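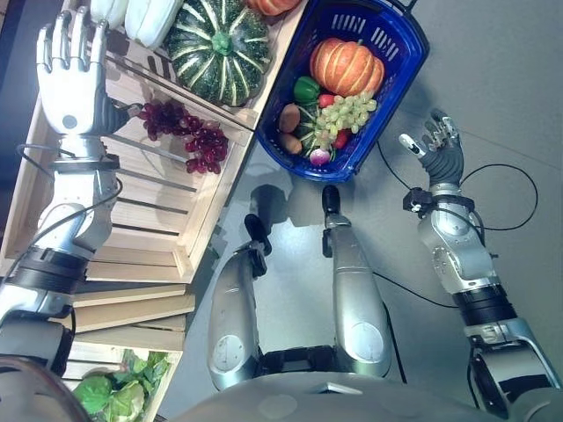
*Photo: Prekley Learning Library*

# How Does a Grape Become a Raisin?

Have you ever reached into a little box of raisins and wondered where all those wrinkles came from? Every raisin started out as a grape, plump and smooth and full of juice, and the story of how it changed is mostly a story about water and sunshine.

Let's begin on the vine. Grapes grow in bunches, and each grape hangs from its own tiny green stem. All summer long the roots drink water from the soil and send it up to the fruit, while the leaves use sunlight to make sugar. In July many grapes are still hard and so sour they would make you squeeze your eyes shut! As they ripen they get softer and sweeter, and the red and purple kinds slowly change color, too.

By the time a grape is ripe, most of what is inside it is water. The rest is mainly sugar, along with the skin, the pulp and (sometimes) a few crunchy seeds.
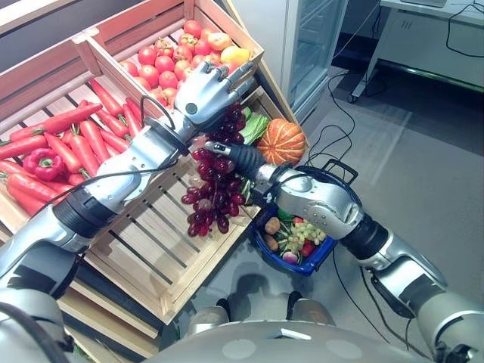
*Dark red grapes, still together in one big bunch.*

Now for the drying part. On Drotevgate Farm, the ripe bunches are laid out on paper trays between the rows, where the sun can warm them all day. The water inside each grape creeps out through the skin and floats off into the air as a gas called water vapor. This is called evaporation, and you have seen it before – it's the same thing that makes a puddle disappear from the sidewalk.

Evaporation takes its time. The grapes may lie there for two or three weeks, and somebody has to turn them so the undersides dry as well. One long row at the farm can hold up to 167 trays, so that is a lot of turning!

As the water leaves, the inside of the grape shrinks, but the skin doesn't shrink nearly as much. It has to fold up on itself, and those folds are the wrinkles. The sugar stays behind, packed into a much smaller space, so a raisin tastes sweeter than a grape.

**Try it at home:** Ask a grown-up to help you weigh a small bowl of seedless grapes and dry them in a very low oven. Weigh them again when they have cooled. Where do you think the missing weight went?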